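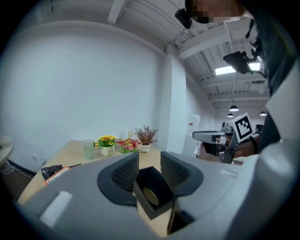 Section 6: Setting up your Luvthorpe self-watering planter

You've picked your plants, you've got the planter out of its box, and now comes the fun part! The Luvthorpe holds enough water to keep a pot of basil happy for 14 days, so a little care at this stage pays off all season long.

Before you start

Rinse the tank and the inner basket with plain water. Skip the dish soap, which leaves a film on the wick. You'll need a bag of potting mix (not garden soil, which packs down hard and stops the wick from drawing), a jug and an old towel.

Fitting the wick

1. Soak the wick in a bowl of water until it sinks.
2. Push one end up through the slot in the bottom of the basket, leaving the other end hanging long enough to touch the floor of the tank.
3. Spread the top end out flat, like a little fan — this is the bit people rush, and it really does make a difference.
4. Lower the basket into the tank and turn it clockwise until it clicks.

Note: If the basket wobbles, the wick is probably caught under the rim. Lift it out and try again.

Planting

5. Wet the potting mix in a bucket before you use it. It should feel like a wrung-out sponge.
6. Press two handfuls of mix down firmly over the wick, then fill loosely to the line marked inside the basket.
7. Set your plant in and firm it gently with your fingertips.
8. Water from the top, just this once, until the float starts to rise.

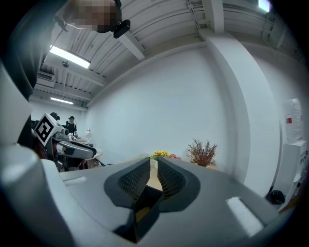
From then on you can fill through the side spout and let the wick do its thing. Most herbs settle in within a week, and mint will take off so fast you'll be giving it away to the neighbors. (Embla Torvik, who tested the planter for us, grew hers on a north-facing sill and still had plenty for tea in September.)

Caution: Don't fill past the MAX mark. Roots that sit in water will rot, and a full tank is heavy enough to tip a narrow shelf.

Caution: Empty the tank before moving the planter, and keep it away from power outlets.

Reading the float

Green means there's plenty of water. Yellow means top up in the next day or two. When it drops to red, leave the tank dry overnight before refilling — roots like a breather.

Feeding

Use liquid plant food only, at half the strength on the label. Granules clog the wick. Flush the tank with fresh water every 6 weeks, and if you see a white crust on the soil, scrape it off and flush a bit sooner.

Replacement wicks are sold in pairs, part number 628. For cleaning and winter storage, go to Section 7.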